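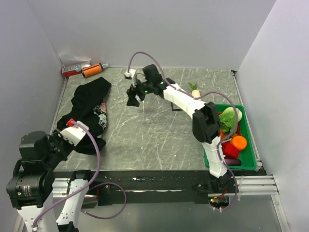 Dristau Manipulation Group — members' blogs

October 31, 2022

I said in April that I would write up the clutter runs when they were finished. They are finished, apart from one set that Vsevolod wants to repeat, so I will put down what we did and what we got while I still remember the order of it.

The question was a small one. We train a two-armed policy from demonstrations. A person drives both arms by hand through a task, we record the joint positions and the camera images, and a network learns to produce the next short run of movements from what the cameras see. That works well enough when the table at test time looks like the table in the recordings. It works a good deal less well when it doesn't. Everyone in the field knows this, and most people deal with it by recording more. We wanted to know whether it matters what you record, if the number of demonstrations stays the same.

So we made two sets. I called them Roten and Garkus, after nothing in particular, because "set A" and "set B" had already been used twice on our disk. Both have 1,184 demonstrations and both cover the same tasks, which are all of the pick up, move and put down sort. In Roten the table is tidy. The item to be moved is out, the place it has to go is out, and very little else. In Garkus the table is left in a mess and the mess is changed between recordings. Vegetables in and out of a green tray, a carton in the corner, a black cloth dropped wherever it lands. The operator does the same task through all of it.

Sioned Kneath drove most of Garkus and I drove most of Roten. This is a weakness and I will come back to it.

The training was the same for both. Same network, same number of steps, same image sizes, no extra tricks with colours or cropping. The wrist cameras matter more than I expected when we started. If you blank out the fixed camera the policy gets worse but still does something sensible. If you blank out the wrist cameras it will bring the gripper to the right part of the table and then close it on air.

For testing we ran 1,000 trials, half with each policy, on layouts neither had seen. A trial counted as a success if the item ended up in the right place and had been let go of. Dropping it and picking it up again was allowed. Knocking something else off the table was a failure, whatever happened to the item.

On tidy tables there was nothing much in it. Roten was slightly ahead, by a margin I would not want to defend. On messy tables Garkus was clearly better, and the gap grew as we put more things out. I had guessed that much. What I had not guessed was where the Roten policy went wrong. I thought it would go for the wrong object. It did sometimes, but the more common fault was in the approach. It went for the right object by the wrong route, coming in low across the table as it would if the way was clear, and catching the tray or the cloth with an elbow or the side of the wrist. The Garkus policy had picked up a habit of lifting first and coming down late. We never told it to do that. Sioned does it when she drives, because with things in the way you have to, and it went from her into the data.

The cloth was the worst of the objects for both policies. A radish looks much the same whichever way it lies. A black cloth never has the same outline twice, and its folds give the wrist camera very little to work with. Black grippers over black fabric did not help. We tried brighter lighting for a few trials and then stopped, as it would have meant changing the conditions partway through.

Now the weakness. With two main operators, one per set, we cannot fully separate the mess from the person. It might be that Sioned's driving is simply better to learn from than mine, which she has suggested more than once. To check, she recorded 16 tidy demonstrations and I recorded 16 messy ones, and we looked at the paths. My messy paths look like her messy paths, with the same lift at the start. Her tidy ones look like mine. That makes me fairly comfortable that the layout is what did it, but it is a small check and I would not call it more than that.

Vsevolod Kovalchuk's objection is a different one, and I think a better one. He says the messy demonstrations are longer, so Garkus has more frames in it even though the count of demonstrations is equal. He is right. The set he wants to repeat uses a trimmed Garkus, cut down until the total recording time matches Roten. It is named Romaniuk on the disk. He has started on it and I will add the numbers when there are some.

A few practical notes for anyone doing something similar. Look after the camera cables. The ones from the wrists need plenty of slack for the arm to reach the far side of the table, and slack cable shows up in the pictures, so leave it routed the same way between recording and testing. We re-routed one halfway through an early batch and lost the batch. Of 1,468 demonstrations recorded for Garkus we kept 1,184, and that batch was a large share of what went.

Also, write down what was on the table. We have the images, of course, but searching images for "the ones with the aubergine" is slow work. I now keep a plain text file with one line per recording.

The write-up for the group is half drafted. The plots need redoing with proper axis labels, and I still have to go through the failures a second time and sort the approach faults from the grasping ones.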